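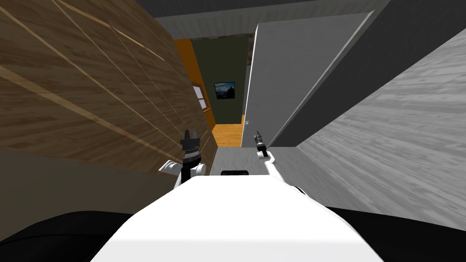

Head view at the doorway, simulated house. Open door on the right, hallway beyond.

Doorway episodes: success rate depends on which camera the policy was trained with, and I can't reproduce the paper's ordering

I am trying to reproduce a result on camera ablation for a two-armed mobile robot in simulation. The method is plain behavior cloning with action chunks. The inputs are a head view, one view per wrist, and joint positions. The claim I am checking is that dropping the wrist views costs very little on tasks where the base does most of the work, such as approaching and clearing a doorway.

My setup:

Simulator: Nistex, default renderer, flat lighting
Training set: 514 demonstrations, all in the same house layout
Evaluation: 158 episodes per condition, same start poses for every condition
Chunk length: 40 steps
Policy code: the Ditix baseline, unmodified except for the camera list

With all views I get 73 percent. With the head view alone the number drops far more than the paper reports, and nearly all the lost episodes end with an arm in contact with the door or with the wall next to it. I expected the opposite. In the head view both grippers and the opening are visible at the same time, so the clearance on each side should be recoverable from that one image.

Things I have already ruled out: image normalization, a left/right swap of the wrist streams, and the random seed (I ran several, and the ordering of the conditions never changed). Masking the wrist views with zeros and retraining without them give the same ordering too.

Is this a known problem with this kind of ablation, or is my data too narrow?

posted by nullspace_helen

hallway_mdp

Seen this before. Increase the number of demonstrations and turn on color augmentation. Also check your learning rate. Head view alone works fine for me.

torque_ripple

More data may help, but I don't think it is the main issue. I would look at how contact is distributed over your episodes before changing the training set.

The head view contains both grippers, but the distance between a gripper and the nearest surface has to be read from a single image with no stereo. In your doorway picture the gripper on the left overlaps the lower corner of the wood paneling and the tool on the right overlaps the base of the door. Overlap in the image says little about separation along the viewing direction. A policy trained on one camera can learn the usual arm posture for each base position and do well until the base is off by a small amount.

The wrist view has much less context but keeps the gripper in a nearly constant place, so the background carries the clearance information.

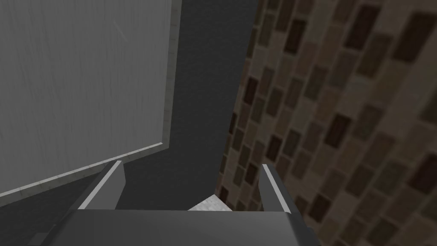 Wrist view from the same house. Fingers open, tiled wall close on the right.

A view like this one is useless for working out which room the robot is in. For lateral clearance it is quite good. The wall texture gets larger and softer as the surface gets nearer, and the network can pick that up without any explicit depth input. If your wrist views are contributing mainly in the last part of the approach, the overall success rate will hide it. Split each episode into two segments, free approach and within reach of the door, and report the action error separately for each. In my own runs the head-only policy matched the full one in the first segment and separated from it clearly in the second.

One more check. The Hämäläinen report on the same baseline counts an episode as successful when the base center crosses the threshold, regardless of arm contact. Your evaluation script may be stricter. If you end the episode at first contact, your numbers and theirs measure different things, and the wrist ablation will look much worse under your rule. I would run both criteria on the rollouts you already have. You don't need to retrain for that.

ablate_everything

Agree with the post above on the success criterion. It accounted for most of the gap when I tried this. I would add a third outcome category instead of choosing between the two rules: crossed clean, crossed with contact, not crossed.

Contact is easy to miss by eye in this task, so take it from the simulator's contact list and log the link name with each event. Gripper links and upper arm links should be kept apart, as they have different causes.
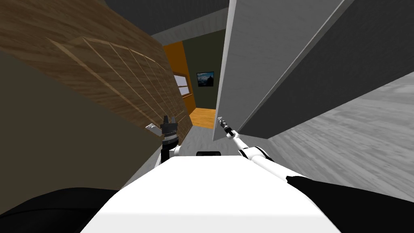 For the gripper links, also store the base heading at first contact. In my logs the heading error at that moment was small and had the same sign in nearly all episodes, which pointed to a bias in the demonstrations. The operator had favored one side of the opening. The full policy corrected for it late, and the head-only policy did not. Mirroring the data is not an option with an asymmetric scene, so I collected a small extra set with the start heading offset in both directions. The difference between conditions shrank but stayed, which I take as the real effect of the wrist cameras.

Regarding the chunk length, 40 steps executed open loop is long for a passage this tight. Try executing only the first quarter of each chunk before predicting again. Keep it fixed over all conditions or the comparison is worthless.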